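Gallery: Personal Items and Table Surfaces

The Gevmont Centre for Household Studies keeps a record of the small belongings that people put down and pick up again in the course of a day. The gallery is arranged by surface, and each entry is catalogued under the furniture as well as the object. The present page belongs to the white table series, prepared by Siu-ming Lui and Jihad Smadi.

Visitors who wish to view the complete series may apply to the reading room, where printed sets are held in 3 binders. Colour reproductions are available on request.

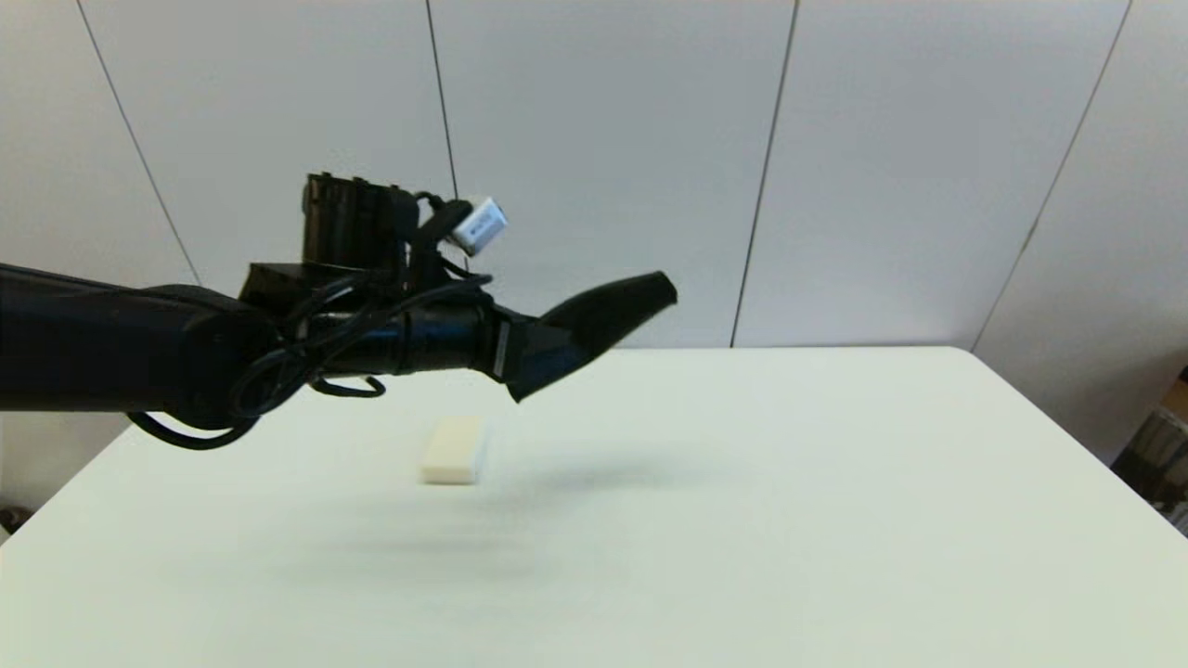
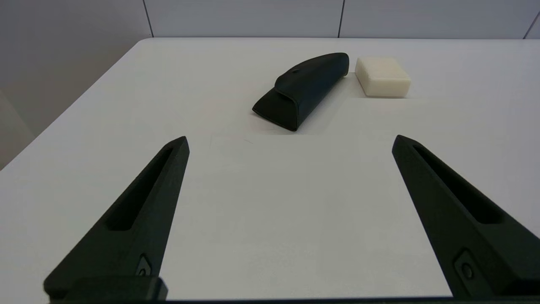 White table series. Second picture: black glasses case beside a small white rectangular block.

Glasses cases are listed under Personal Items, Eyewear. Blocks and other small solids are listed under Miscellaneous until the November review of headings, which will be led by Hakim Pasaribu.

The gallery as a whole holds 400 entries, of which 300 may be reproduced for classroom use without charge. Organizations seeking to reproduce more than 50 entries should write to Bilal Obeidat at the Centre. Please quote the series title and the position of the picture on the page.

Page last revised April 14, 2024.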